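Notes for the Billmont evening – "What the fruit bowl knows"

Slot is 21 minutes including questions. Put the watch on the lectern, not on my wrist, because I never look at my wrist.

Hello everybody, thank you for coming out, and thank you to Kevin Mac Mathúna for talking me into this over a very long lunch. Can you hear me at the back? (Wait. Really wait this time.)

So I want to talk about food waste at home, and I want to do it without making anybody feel guilty, me included. I write a small newsletter called Fekidow, it goes out to 1298 people, and most of the letters I get back are confessions. Somebody found a cucumber that had turned to soup. Somebody has four open jars of the same mustard. I love these letters! Please keep sending them.

Start with the bag of salad. Hands up who has thrown away a bag of salad this month. (Put my own hand up first.) I used to buy one every single week, and every single week I'd eat a third of it, close the bag with a peg, feel very organised, and then meet it again eight days later. What I was buying was the idea of myself as a person who eats salad. Pause here, people usually laugh, and if they don't, just go on to the drawer.

The drawer. You know the one, at the bottom of the fridge, where you have to bend down. I kept a notebook last August of everything I threw out, with a pencil tied to the fridge handle, and the drawer was on nearly every page. Carrots, half a cabbage, spring onions over and over. Things on the middle shelf hardly came up at all. I didn't eat better food from the middle shelf, I just saw it when I opened the door.

So I swapped them round. Jars and drinks went down in the drawer and the vegetables came up to eye level in open tubs with a damp cloth over the top. My sister thought I'd lost my mind. Mention that the carrots do go a bit bendy this way – twenty minutes in cold water sorts them out.

Then I started on the fruit. We had a big deep bowl, a wedding present, very handsome, and it was where pears went to die. You'd keep piling new on top of old and the bottom layer was a mystery until you smelled it. These days I like something shallow, with low numbers in it, filled up little and often from a bag kept somewhere cool.
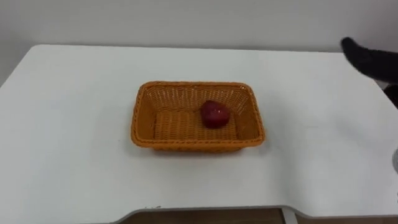
One red fruit in an orange woven basket. Easy to see, easy to grab.

Give them a second with the slide, have a sip of water.

People ask me if this means shopping every day, and no, I'd hate that. I still do one big shop. The spare apples live in the cupboard under the stairs, well away from the onions and the potatoes, and whoever notices the fruit is low goes and gets some. In our house that's me, but a girl can dream.

Right, freezer. Be quick here, I ran over on this bit at Kusico and had to skip the soup. Two things I want to get across. Write on the bag before you fill it, while it's still flat. And freeze in the amount you'll want to eat. I do cooked beans in 200 gram bags and chopped tomatoes in 300, and I can throw one of each in a pan at half past six without thinking. Before that I had frozen bricks of chilli the size of a shoebox, and you need a party to get through one of those.

Bread: slice it first. If it's gone hard already, run the crust under the tap and put it in a hot oven for a few minutes. There's always a gasp at this one, so let them gasp. Don't do the breadcrumb story unless there's time.

Soup now. Mine is called Vanags, after the family who lived downstairs from us when I was little and always had a pot going. Onion, whatever's bendy, a potato to thicken it, stock, plenty of pepper. Dill if you have some. I make it the night before the big shop, so the fridge is nearly bare when the new things come in and I can wipe the shelves while I'm there. Some weeks it's lovely and some weeks it's a bit brown, and we eat it either way with a lot of cheese on top.

The recipe is on the back of the handout – check they've got handouts, they were in my blue bag.

Then questions. If it goes quiet, ask what's at the very back of their fridge tonight. If the compost man is in again, be nice, give him two minutes and send him over to Kevin.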